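À propos de Lindham
L'atelier, l'équipe et ce que la panne de mars a changé
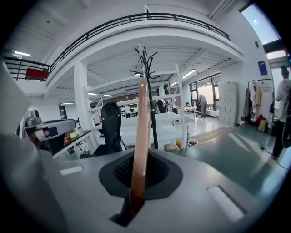
Lindham met au point des préhenseurs et des programmes de manipulation pour les petites menuiseries. Oluf Kjærgaard a fondé l'entreprise après plusieurs années passées à régler des lignes d'emballage. Nos clients nous confient surtout des pièces longues et légères : tasseaux, lattes, baguettes.

En mars, lors d'un essai d'endurance mené pour le projet Purba, un préhenseur a lâché une latte en plein déplacement, au cycle 1 076 sur les 3 011 prévus. La pièce est retombée hors de la zone balisée. Il n'y a pas eu de blessé, mais une personne se trouvait à moins de deux mètres. L'essai a été arrêté et le bras consigné le jour même.

L'analyse a mis en évidence deux causes. La garniture en caoutchouc des doigts s'était lustrée et ne tenait plus le bois à l'effort réglé. Le logiciel, lui, considérait la pièce comme tenue tant que les doigts n'étaient pas complètement fermés. La perte de serrage n'a donc déclenché aucune alarme. En relisant les journaux, nous avons retrouvé un premier glissement au cycle 739, que personne n'avait relevé.

Depuis, les garnitures sont contrôlées tous les 90 cycles et remplacées au premier signe d'usure. L'effort de serrage est mesuré en continu, et tout écart arrête le bras. La zone balisée tient compte de la longueur des pièces. Chaque glissement, même sans chute, fait l'objet d'une fiche lue par toute l'équipe.

Le rapport complet a été remis à Jadside, qui utilise le même modèle, et à Skurkadari, notre fournisseur de garnitures. Il est envoyé sur simple demande à tout client équipé.

L'atelier se visite sur rendez-vous, le matin à partir de 9 h.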